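Bensaid Crisper Liners: Two Months On

The pitch is hard to resist if you throw out as much lettuce as I do. Lay a Bensaid mat in the bottom of the drawer, put your vegetables on top, and everything is supposed to stay fresh for up to 14 days. The box says "up to" in much smaller type than the rest. I bought a pack of eight in September, mostly out of spite.

The idea is simple enough. The mat is a thin foam that lets air move under the food and soaks up stray moisture. A folded paper towel does the same thing, and I already own paper towels. 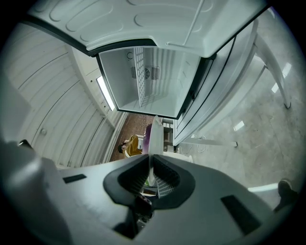
By Hala Zaki
Kitchen & Home | Sun 16 December | 14 comments

I ran the mats in one drawer and paper towels in the other, with the same groceries split between them. Romaine lasted eight days on the mat and seven on the towel. Cilantro went to slime on both. Carrots didn't care either way, but then carrots never do. Cucumbers did a little better on the foam – I'll give Bensaid that one.

Cleaning is where I lost patience. The mats are sold as washable, and they are, but they take most of a day to dry and they hold on to the smell of green onions. Mine also curled at the corners after the third wash, so the drawer caught on them every time I closed it. Trimming them to size is on you, and the printed cutting lines matched neither of my drawers.

My neighbor Nawal Gaber swears by the Akar version, a stiffer plastic grid. I borrowed one for a week. It rinses clean and lies flat, though small things like radishes roll around on it.

The store page shows 651 reviews, nearly all glowing, and plenty of them written the day the box arrived. I'd like to hear from those people again after the third wash.

Verdict: skip it, unless you eat a lot of cucumbers.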